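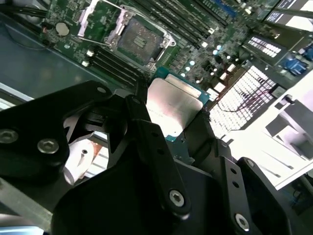
Processor held over a server board

Poslow council: veto on the data centre tax break

wellham_reader
Mayor Skoryk vetoed the business rates discount for the Stoltdale data centre last night. Council needs a two-thirds vote to override and has until the end of December. Anyone know how the numbers look?

Mavromatis Rd
They had two votes to spare when it first passed. If those hold, the veto is dead.

tfenwick
One of those has already gone quiet. The Stoltdale member told the residents' meeting she wanted to see the water figures before she voted again.

wellham_reader
Are the water figures published?

tfenwick
No. Only the jobs estimate, 552 during building. It doesn't say how many stay on afterwards.

oldquarry
Building jobs are still jobs. My son had to move to Wellham for work. Ihor Skoryk campaigned on bringing employers in and has now blocked the only one that asked.

Mavromatis Rd
He hasn't blocked it. Planning permission stands. He vetoed the discount, and they can build and pay the full rate like the rest of us.

oldquarry
They won't, though. Wellham offered the same terms and has land ready.

tfenwick
Wellham offered two years. Ours was ten. Read the papers before saying it's the same.

oldquarry
Fair enough, I had that wrong. I'd still override.

kettle9
Does the override have to be a recorded vote? I'd like to know how my member goes.

wellham_reader
Yes, by name. It goes in the minutes. Public can attend, doors open at 6.30pm.

kettle9
Thanks. I'll go along if I can get off work.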